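Block stacking (play)

Block stacking is a play activity in which cubes or other small solid pieces are placed one on top of another to form a tower. It needs very little equipment and can be done on any flat table. The pieces are usually of the same size, but their colours may differ, and many players keep one colour for each tower.
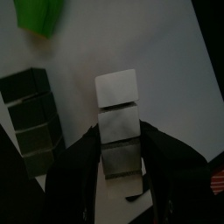

Article by Mared Jenkins
Contributing editor, Games and Pastimes

A tower made of equal cubes is sometimes called a column. Columns of three or four cubes are the most common with beginners. When the cubes are of one colour, as in a column of dark green pieces, the thin lines between them are the easiest way to see where one piece ends and the next begins. A column may lean a little and still stand. It falls when its weight goes too far over the edge of the lowest piece.

Mixed tables

In many homes the cubes are not kept apart from other things. Soft toys, cups and bowls share the same table and become part of the game. Iestyn Griffiths, who wrote a small handbook on table play for the Cellano toy library, uses the name "mixed table" for this. He recommends that larger objects stay at the sides, so that the middle is free for building.

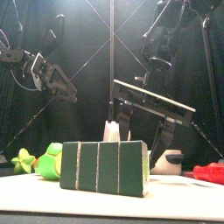 Griffiths also writes that a green star or a red toy at the edge can serve as a marker, showing the players how far the building area goes. A cup is less suitable for this purpose, as its handle is easily caught by a sleeve. The Cellano library has more than 500 sets for lending, and most of them are used in this way.

Lying and standing forms

A row of four cubes can be built upright or laid on its side. The lying row, called a "wall" in the Foulkes rules, is steady but low. The standing row is higher and needs more care. In the Foulkes rules a player receives one point for each cube in a wall and two points for each cube in a column, and the game is finished when one side has 11 points.

Surface

The choice of surface has some influence on the game. A pale table top makes dark cubes easy to see, and a dark one does the same for white cubes. Some players put a sheet of white paper in the centre of a black table and arrange the pieces on it and near it. The paper should lie flat, without folds under the lowest cube.
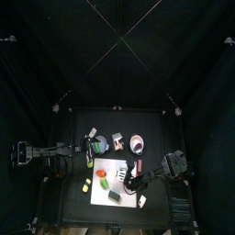

See also

Construction toys
Stacking cups
Table play
Foulkes rules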